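Repair workshop in Drunwood to take in old desktop computers

A workshop in Drunwood that sorts and reuses parts from old desktop computers will begin taking machines directly from the public on Friday 18th September.

Clanlow Reuse, which has been based on the Stutport road since April, has until now accepted equipment only from schools and offices. From Friday, anyone living in Drunwood, Stutport or the villages between them can bring a computer to the side door between 10am and 4pm. There is no charge and no need to book.

The workshop will accept desktop computers, loose cases, power supplies, cables and keyboards. It will not take televisions, printers or anything with a cracked screen. Laptops will be accepted from next year if there is room to store them.

Clanlow Reuse handled 700 computers over the summer. Of the 2,611 separate parts put back on the shelves in that time, most were small items such as brackets, screws, blanking plates and drive rails. These are the pieces that tend to go missing when a computer is taken apart at home, and they can be hard to buy singly.

The parts most often asked for are I/O shields, the thin metal plates that fit into the back of a computer case around the sockets. Each is punched to match a particular main board, so a plate from one computer will rarely fit another. A case without one can still be used, but it is left with an open slot at the back which lets in dust.

The workshop sells shields for 50p each and gives them away to schools. Customers are asked to bring the model number of their board, or a clear photograph of the sockets, so that staff can look for a match. Plates that are bent are flattened where possible, and those that cannot be saved go for scrap metal.
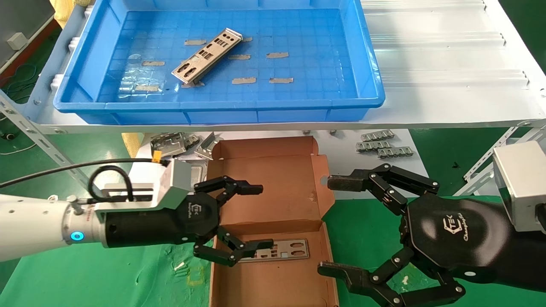 Sorting is done at the shelves, and small parts are dealt with separately from boards and cases. Shields come out of the computers in all shapes, and they have to be looked over before they can be matched to a board. A single plate can be laid out in the blue tray, where its round and rectangular openings are easy to see, while others are kept on the surface underneath, in a heap beside a cardboard box with a divider. Brackets and screws are put out on the same surface. Once a plate has been matched it is given a paper label and filed by the maker of the board.

Clanlow Reuse has also agreed to supply parts to Ebihara, the computer shop in Stutport market, which has said it will keep a small drawer of shields and brackets behind the counter for people who cannot get to Drunwood. Prices will be the same at both places.

People handing in computers are advised to copy off anything they want to keep beforehand. Hard drives will be wiped at the workshop, and a receipt can be given on request. Owners who would prefer to hold on to their drive may remove it first, or ask for it to be taken out while they wait.

The side door is reached from the yard, and drivers may stop there for up to 12 minutes to unload. The number 13 bus from Stutport stops opposite the entrance. Anyone bringing more than five computers at once should telephone the workshop the day before so that a trolley can be left out.

Parts sales will continue as now, on weekday afternoons and on the first Saturday of the month. A list of the boards for which shields are in stock is pinned up inside the front door and is updated each week.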